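Subject: Re: [suture-circle] Practice pads, and which thread to buy

Pad number two, first cut of the evening! 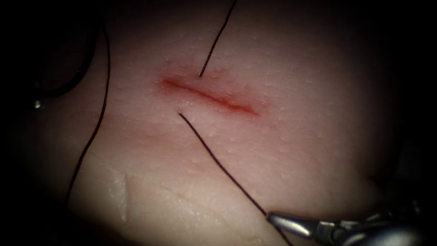

1. Thread

Jucélia, I went through the same thing last fall and wasted a lot of money before I settled down. Buy the cheap expired nylon for practice (the vet supply place in Briscombe sells it by the box) and keep the nice stuff for your skills check. I've tied over 1,000 knots since September and maybe the last 96 were any good, so please don't spend real money on the first batch like I did.

Jucélia Sales wrote on 5/19/21:
> Hi all, second-year vet tech student, brand new to the list.
> My instructor says to practice at home but didn't say on what.
> Is the Zikport thread worth it? And do you all use silicone or
> something softer? My square knots keep turning into granny
> knots and I can't figure out where I'm going wrong.
> Thanks — Jucélia

2. The granny knot thing

Oh boy, I did this for months. You're probably not crossing your hands on the second throw. Xolani Matlala told me to use two colors of shoelace tied around a chair leg, and it clicked in one night (I felt so dumb, but it works!). Go slow and say "away, toward, away" out loud. My roommate thinks I've lost it.

3. Pads

I like the softer ones. Silicone lasts longer but the needle drags, and then you start gripping too hard and your wrist hurts. Whatever you get, tape it down to something heavy. Mine used to slide all over the kitchen counter until I stuck it to an old cutting board.

Raíssa, did you ever find that handout on mattress stitches? The link in the archive (message 812, I think) goes to a dead page now. If you still have the file could you send it again? I only have page 3 and it's got coffee on it.

Also I have a spare needle driver, a Nirkier, left-handed. Free to whoever pays the postage — Gervásio gets first pick because he asked back in the winter and I forgot to answer. Sorry, Gervásio!

Luana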